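Football | Interviews
3 min read

Marwan Bitar has been manager of Clandholm for 16 months, and he does not think Saturday's defeat at Darnis changes much. "We lost a game we should have drawn," he says. "The second goal was a throw-in we didn't defend. We've worked on it since."

Clandholm are fifth, five points off the top, with a squad that has lost two centre-halves to injury. Arvid Sjögren is out until the new year with a knee problem. Georges Bitar, the manager's younger brother, is closer to a return and has started running again.

"Georges wants to play this weekend," Bitar says. "He wanted to play last weekend as well. The physio decides, and she has said no."
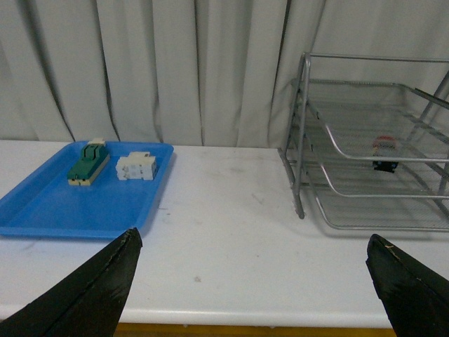 Bitar came to the club from Stetora, where he ran the under-18s and took the first team for the last five matches of the season. Like most managers at this level he has a day job, and he keeps the two apart. "My back four are always too deep," he says. "I've told them. If they come out ten yards, the throw-in at Darnis goes nowhere."

He is happier with the attack. Nisreen Abou Jaoude, who joined as fitness coach in May, has changed the Tuesday session, and the forwards are lasting longer.

"We were finished after 67 minutes in pre-season," he says. "Now we're getting chances late on — we're just not taking them."
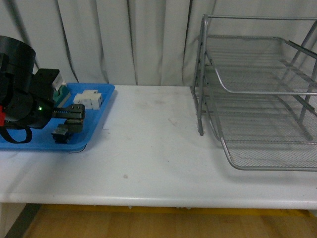
The next match is at home to Tarawneh, who have not won away yet. Bitar went to watch them in midweek with his assistant, Maysoun Karaki, and came back with four pages of notes.

"They're better than the table says. They're big, and they'll put it in the box every time they get a corner."

The home game will also be his 100th as a manager, counting youth football. He had not noticed until Karaki mentioned it in the car. "I'd like to win it," he says. "I'd like to win the one after that as well."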